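From the Break Room, March

Okay, so we need to talk about the little bins.

If you've been up to the second floor of Rurkstead lately you'll have noticed that the big gray trash can by the sink is gone. I pushed for that, so you can direct the complaints to me (and a few of you already have, thank you, my inbox is very full). It was huge, it smelled like old bananas no matter what we did, and everything went into it. Coffee filters, yogurt cups, somebody's entire birthday balloon arrangement. And bottles, bottles, bottles.

When Nayeli Rivadeneyra and I went through the bags one afternoon in gloves and very old sweatshirts, we pulled out 80 water bottles. From one floor! I had guessed maybe a third of that. Nayeli had guessed higher than me and has been pretty smug about it ever since.

So now we have small wastebaskets at the tables and blue recycling tubs in the hallway. The small ones are for real trash only: wrappers, tissues, the sad end of a sandwich. Bottles go in the hallway tubs. I know it's a walk. It's seven steps from the window table, I paced it off, and I have short legs.

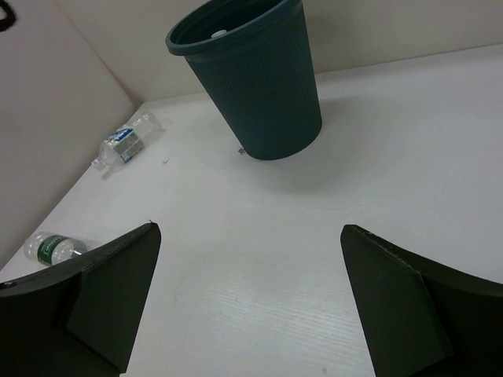
One small wastebasket, two bottles that belong in the hallway tub.

I went back and forth on the color of those wastebaskets for way too long. Azar, where we order most of our kitchen stuff, had them in white, a kind of mustard, and the dark teal. White shows every coffee drip and I couldn't picture the mustard next to our cabinets, so teal it was. I'm very happy with them! The ribbed sides hide fingerprints, and the wide rim means you can toss a napkin from your chair and have a decent shot at it. They're small on purpose, too. If a bin fills up by lunch, we notice what's in it.

A few things people have asked me:

Caps on or off? On. Our hauler, Skuseo, wants the caps screwed back on so they don't get lost in the sorting. Labels can stay on too, so please don't stand at the sink peeling them (I saw you, and I admire the dedication).

Do they have to be empty? Yes please. Pour the last inch in the sink or give it to the fern. A half-full bottle leaks all over the paper, and then the whole tub is a mess.

Can I squash them? Sure, go for it. Squash first, then put the cap back on. You'll fit a lot more in a tub that way and it's a fun noise.

What about liners? The small wastebaskets don't get one. If you've got something drippy, use the lined can under the sink.

The other half of this is using fewer bottles to begin with. The Jevis filter on the cold tap was changed at the start of the month and the water tastes so much better, I promise. There's a shelf of clean glasses right above it, and a box of spare refillable bottles in the supply closet if you want one to keep at your desk. Take whichever you like. The one with the dent is mine.

Nayeli and I are going to do another bag check before the next newsletter, and we could use one more pair of hands. Gloves provided, sweatshirt not. Come find me by the coffee machine, I'm usually there at 3.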